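Wire basket with a board on top — good idea or not?
Storage & Organizing > Small spaces

clania_m
I have 90 cm of counter and nowhere to put food tubs. Thinking of a wire basket with a flat board over the top, so I get a second level. Anyone using one?

Henriques7
Had one for 6 years. Fine for light stuff. The board slides if it just rests there, so I put rubber dots under the corners.

murkar
I'd skip it. Every time you want something out of the basket you have to clear the top first. Get a proper two-tier rack.

Henriques7
Not if the sides are open enough to see what's in there. I only lift the board once a week.

murkar
Seeing it and reaching it are different things. Mesh doesn't let your hand through.

Morenike Lawal
I agree with murkar on reaching, but I still like mine for things I rarely use. White wire basket, white board across the top, and a second white panel as the floor so small tubs don't tip on the wires. The little frosted tub in front is the size I mean — square with rounded corners.
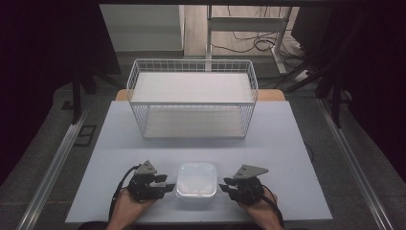
clania_m
Re: floor panel
Didn't think of a panel in the bottom. Did you cut it yourself?

Morenike Lawal
Yes, from an old shelf. Measure the inside at the bottom, mine is narrower there than at the top.

murkar
Still think a rack is less trouble, but the floor panel makes sense.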